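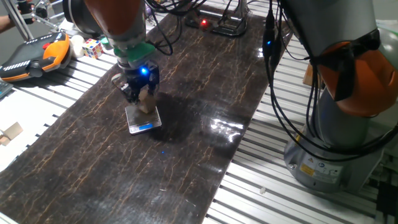 The kitchen scale is a small weighing device used in the preparation of food, and in the settling of arguments about how much flour a cup of flour is. It took the place of the spring balance in most homes, though the spring balance survives in the back of many cabinets. The usual modern form is a flat stainless-steel platform with a small display on the front edge, low enough to slide under a cereal box and be lost until spring. Almost every model weighs a small block of wood as readily as a block of butter, and has no opinion on which belongs in the cake.

Early history

Household weighing in the river towns of Adlow and Otton was done with a beam and two pans, the weights being handed down through families along with the grudges. A survey of Adlow kitchens by the food historian Revathi Achari listed 98 sets of brass weights, of which 2 were complete. The missing pieces were most often the smallest ones, and Achari found several in use as buttons.

The spring scale reached the area through the Figueroa hardware catalog, which praised its accuracy on one page and sold a replacement spring on the next. Its dial was marked in ounces, with a second ring in grams that did not quite agree.

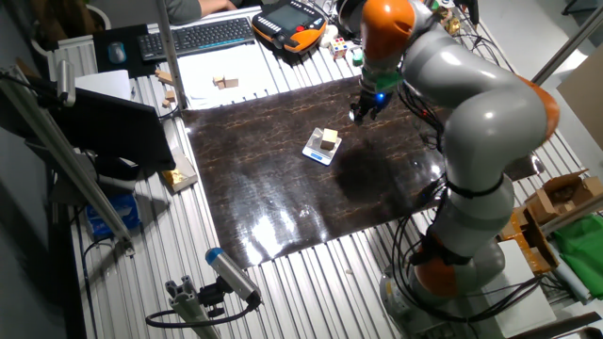 A small digital scale on a dark brown mat with tan veining.

Digital scales

Digital models weigh by means of a load cell, a piece of metal that bends very slightly and reports the matter. Most have a "tare" button, which resets the reading to zero with the bowl in place. Thirumalai Nair's handbook Weighing at Home gives the button 40 pages, and the rest of the scale a good deal less.

Cultural role

The Fekthorpe Baking Fair has required recipes by weight since a dispute over a "heaping" spoon, the record of which runs to 2116 words and names no winner. The rule was relaxed in August 2019 to allow a pinch of salt. The size of the pinch is left to the baker, and appeals are heard in May.

See also: Measuring cup; Spring balance; Fekthorpe Baking Fair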